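Do clear bags make you any tidier?

I have been told for two years that the answer to my closet is see-through storage. My sister-in-law says it, the women at the fabric store say it, and Brândușa Coman said it in her June workshop while I sat in the back row with my arms folded. If you can see it, the theory goes, you'll use it. I can see my exercise bike perfectly well.

Still, I gave in and bought a clear bag. It was sold under the name Bakine, it cost more than I want to write down, and the listing had 263 reviews, most of them from people who had owned the thing for a day. I don't trust a review written before the first zipper breaks, or in this case before the first seam goes. So take mine with the same suspicion.

What you get is a box-shaped plastic bag with an open top, beige fabric trim along the edges, and a loop handle. No lid. I read the listing again to make sure I hadn't missed the lid.

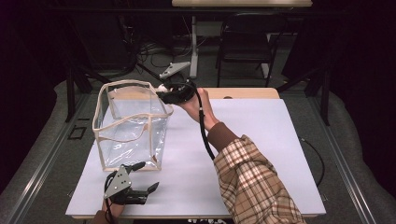 The clear bag on the white board, handle hanging down the front.

I'll give it this much: it stands up. I had expected a puddle of plastic, and the trim seems to give it enough backbone to hold its shape with nothing inside. Whether it will do that after a winter under sweaters is another matter. The sides crinkle, and they catch the light, so "clear" depends a good deal on where your lamp is. In my closet, where the bulb is behind my head, I mostly see glare.

My friend Yi-chun Kao swears by these and has a whole shelf of them. I went over to look. Her shelf is lovely, but Yi-chun was folding her socks into thirds long before any of us had heard of a storage bag, and I suspect she could make a row of old shoeboxes look good. The bags get the credit.

Then there is the matter of what goes in. The advice is to start with small stuff, the odds and ends that have no home. I find that backwards. Small stuff in a big open bag sinks to the bottom corners and lies there, and now everyone who opens the closet can look at it too. In an ugly cardboard box it would at least be private.

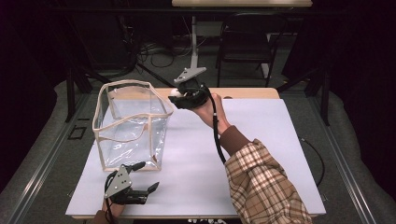

What I'm keeping in mine

After moving it from room to room I settled on bulky, light things: spare pillowcases, the good bath mat, a beach towel. They fill the box out and keep the walls from sagging. Anything heavy stays out, at least until I trust that handle – it's a strip of trim, and I've been let down by trim before.

Dust is going to be a problem with an open top. I lay an old pillowcase over mine, so from above I can't see what's inside. You may draw your own conclusions about see-through storage.

Would I buy another? Remo Leone asked me that in the comments last time, about the drawer dividers, and I said no and then bought two. So I'll say maybe. If somebody makes one with a lid, for less money, I'll look at it.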